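Juice, again

So I finally have something to report on the two-arm setup at Hodetlow, after a July that was mostly me lying on the floor with a flashlight looking for a connector. If you've been reading for a while you know the arms came to us secondhand from Ultgate, in decent shape, with a binder of notes that stopped about halfway through. We gave the whole cell a name because everybody kept saying "the thing in the back," and the name that stuck was Toom. Don't ask, it was late.

Toom's job right now is pouring. Cup to cup, no table-wetting, many times over. I like pouring as a checkup because it shows you everything wrong with an arm at once. A sloppy wrist joint that you'd never catch moving blocks around will show itself the second there's liquid in the cup. And ours was sloppy! The right arm had this tiny hesitation on the way into the tilt, like somebody clearing their throat, and the juice would go over the lip in one gulp.

Zane Laur was convinced it was software. I was convinced it was the cable. We went back and forth on this for longer than I'd like to admit (there was a bet, lunch was involved). The cable on the right gripper comes out from under the housing and runs back along the forearm, and if you leave too little slack it tugs right when the wrist rolls over. Leave too much and it swings around and catches on things. I redid it with a bigger loop near the gripper and moved the first tie further back, then ran the wrist through its full roll by hand with the power off, watching the loop the whole way. Then again at slow speed. Then I made Zane do it, so he couldn't say I hadn't.

The hesitation got a lot smaller. Not gone. So we also redid the joint zero on that wrist, which had drifted by a hair, and that took care of the rest. I'm calling it a tie. Zane is calling it software.

While I was in there I went over the finger pressure too. Clear plastic cups are terrible to hold. Squeeze too hard and the wall buckles, the opening goes oval and your pour goes sideways. Too soft and the cup spins in the fingers once the weight shifts. I ended up starting from a grip so light it dropped everything, and going up in little steps with water until a full tilt stayed put. Took me 30 tries and one pair of socks. Then juice, because I can't see water well enough to judge anything. 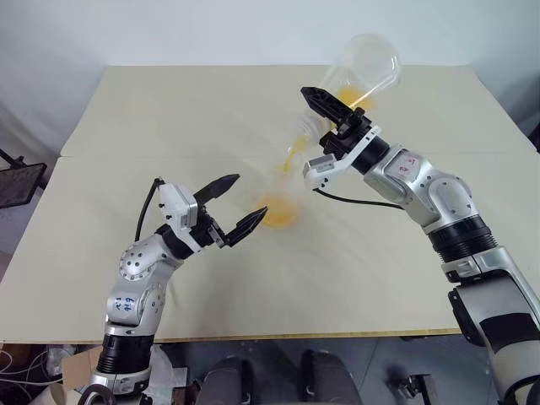
Right arm going all the way over on a juice run. Yes, the table needs a wipe.

The wiping is its own chore, by the way. Juice dries sticky, and sticky fingers don't let go when you tell them to. I now wipe the gripper pads with a damp cloth whenever we stop for a break, and dry them after, and I keep the wet cloth well away from the housings. Plain water and a bit of dish soap for the tabletop. I tried a fancy cleaner once and the cups skated all over the place until I rinsed it off.

Other stuff I check before a session, mostly for my own memory: mounting bolts at both bases, cable loops at both wrists, open and close each gripper a few times and listen. The listening part sounds silly but I swear by it. Garba Nwosu, who set up the first version of Toom before I got here, taught me that one, and he can tell which gripper is which from the hallway. I can't. I just know when one sounds crunchy.

The left arm has been a sweetheart so far, so naturally I'm suspicious of it. The plan is to get to 1,000 pours and then take both wrists apart and compare the wear. We're nowhere close. I've also got a Truderine torque driver on order, as the one we have clicks whenever it feels like it, and I don't trust a single bolt I've tightened with it.

Next up is trying a thicker drink. Zane wants a smoothie. I have asked him who is going to clean the pads, and I'm still waiting to hear back.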